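Saturday, October 24, 2020
Bench log, two-arm handoff, student team Ladance
Present: R. Delacroix (writing), Romana, Kwame. Babar on call for the controller.

Carried over from last session: left arm drifts when it is held at full reach. Kwame re-zeroed the shoulder and elbow before we powered the grippers. Drift at the fingertip after a 2 minute hold is now too small to read with the ruler. Leaving it alone.

Joint speed cap lowered to 17 percent on both arms for all handoff work. Romana wants it raised before the Skanico meet. Agreed to revisit once we have a clean set at the current cap.

Handoff, foam block, left gives, right takes. Block starts in the left gripper, closed by hand.

Set A: 19 tries, 6 dropped. All six drops came at release. Left opens before right has reported a closed grip. The wait is a fixed delay in the script and it is too short whenever right starts from the far pose.

Set B: replaced the delay with a check on right's motor current. No drops, but two tries timed out with both grippers holding the block. Threshold is probably set too high for foam. Babar says the current reading lags and we should average fewer samples. Will try it.

Do not run Set B code with anything rigid. If both grippers hold and the script times out, the arms go to home on their own paths and pull against each other. Kwame is adding a hold state so a timeout stops both arms where they are.

Noise on the right arm wrist only. Click when it rotates past vertical, same place each time. Checked the screws, all tight. Might be cable drag — not confirmed.

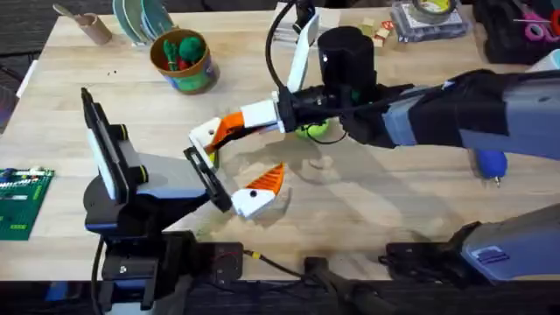
Meeting pose for the handoff is still taught by hand, one arm at a time, and saved to the shared pose file. It needs a clearance rule for the approach as well. With the grippers nearly tip to tip there is little margin for a bad wrist angle, and the right wrist passes directly over anything left under it, the tennis ball for one. Proposed rule: both arms rise to a safe height first, then close the gap along one axis only. The cable loop coming up off the right wrist needs enough slack for the higher path, so check that by hand before running it.

To do:
Babar — shorter averaging window, send new build
Kwame — hold state on timeout
Romana — write up the approach rule, ask Lụa to review it
Me — repeat Set B with the lower threshold, same block, same cap
Ogura finger pads: still waiting on the order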